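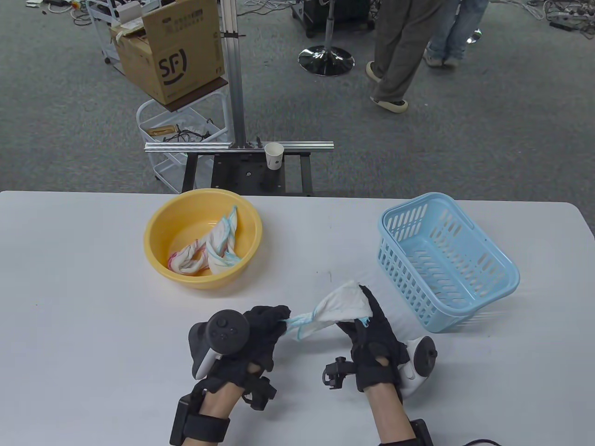
A washcloth is harder than a car door, according to the woman giving the tour, and she had clearly said it to every group since morning, because she paused afterward for the little murmur and got it. A car door is the same shape every time you pick it up. A washcloth is a different shape every time you look at it. I murmured with everybody else. I have been losing to washcloths for years and it was nice to hear it put down to physics.

So I did go to the Butlow open day after all. I took the 344 out past the lumberyard, missed the stop, walked back. There were some 30 of us in the 4 o'clock group, mostly parents with a kid who wanted to see a robot do a backflip. There was no backflip. There was a short talk about safety, a longer talk about where we could put our coats, and then we were let in to watch people move laundry.

I mean that literally. I had expected the future to be doing the work while a person stood by with a clipboard, and at this table it was the other way around. The person doing the demonstration had on black gloves with controllers strapped to them and boxes on the wrists, and was handling small cloths between a yellow basin and a blue basket with the sort of attention I save for eggs. All of it gets recorded, how the hands go, what they see. Then the robot gets the recording and is supposed to work it out from there. This is more or less how my mother taught me, minus the straps, and I'd like to believe the robot will take less than eleven years and sulk less.

One of the kids asked if it hurt. The answer was no, but your wrists get warm. The same kid asked how much laundry you had to do before the robot understood, and the tour woman said that was a very good question, and we moved along to the window.
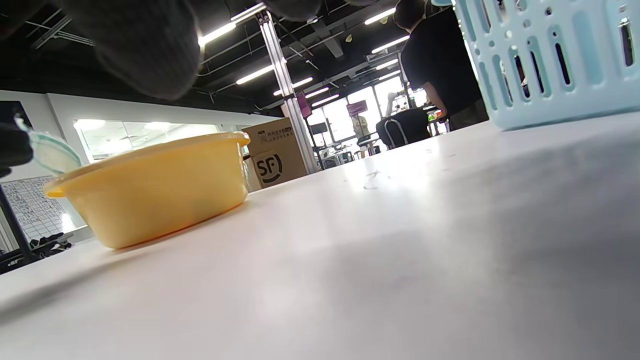

I hung back to watch, since the window was crowded and I've seen windows. It's a peculiar thing to stare at a stranger doing a chore. After a minute I started having opinions. I would have picked up by the corner. I would have given it a shake first. I caught the man next to me making a tiny pinching motion with his own fingers down by his coat pocket, so I wasn't alone in it. You could charge for this. It was better than golf.

The software that sorts the recordings is called Kollari. We were told this several times and I wrote it down on the back of the bus schedule, and I now can't remember whether it throws out the bad takes or only marks them. I hope it only marks them. I asked what a bad take was, and it's when you fumble, or drop something, or stop to scratch your nose. But then somebody also said they keep some of the fumbles so the robot learns how to recover from one. I thought about that all the way through the juice and crackers. There must be a limit to how many fumbles are useful. I could supply the surplus.

The robot itself is named Su. We got to see Su last, in a corner, switched off, under a kind of shower curtain. A man lifted the curtain for us. Su has a pleasant enough face, if you count two lenses as a face. He said it was being updated. My phone does this too, always right when I want to show someone something. A few people took pictures with it anyway and one of the fathers shook its hand, then looked around to see who'd noticed. I had.

The handout says the cloth program has 39 tasks on its list. I read them on the ride home. Picking up a cloth is one, putting it down is another, so at that rate my own morning must run into the hundreds and I should be prouder of it. Folding is near the bottom of the page. Fitted sheets don't appear. I turned it over to check.

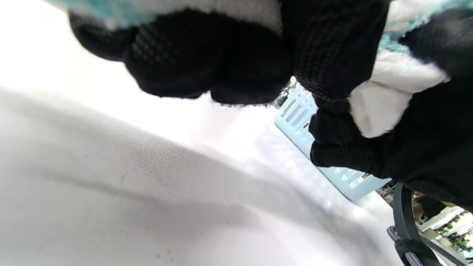
Gurkton, May, late

Couldn't sleep, so I'm adding to this. There was a basket of towels on the chair when I got home, clean ones, waiting since before the weekend, and I thought I'd do them the way they do it over at Butlow. Slow, both hands, elbows in. Pick up, hold it out so it could be seen properly (by whom?), lay it down. I did four towels and felt watched the entire time. The fifth slid behind the chair and I said a word that would have been a bad take.

Still, they're the neatest four towels I own. The rest are back in the basket.

I keep thinking about the gloves. I wanted to try them on and didn't ask, because the kids were ahead of me and it seemed undignified to get in line behind a seven-year-old. Should have got in line. They're doing another one of these in the fall and the tour woman said Su would be up and running by then, with a look at the man by the curtain, who was very busy with the curtain.

Need bus fare for the morning. Also detergent.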